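Water Use in Shared Kitchens at Nusdale Hall
Student project report, 21 November 2019

We wanted to know how much tap water goes into washing dishes by hand in a student residence. Over 12 days we read the meter on the second floor each morning and asked residents to fill in a short log. We got 29 logs back. Most people rinsed under a running tap, and only a few used a stopper.

In the second week we put up a notice asking people to fill the sink first. Daily use fell by 17 percent.

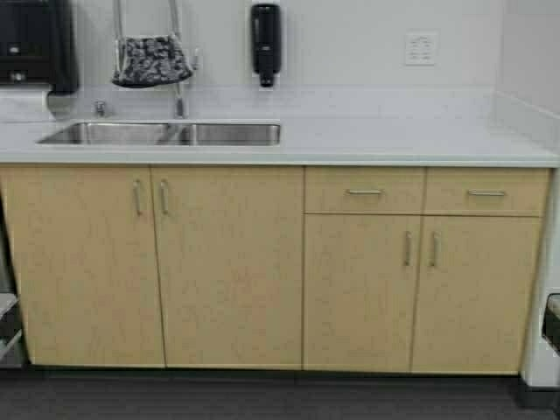
The drop may be partly due to residents leaving early for the break. We plan to repeat the readings in December with a second floor as a control.

Related projects
Heat Loss in the Wojcik Building
Bus Stop Lighting Survey
Paper Towels or Hand Dryers?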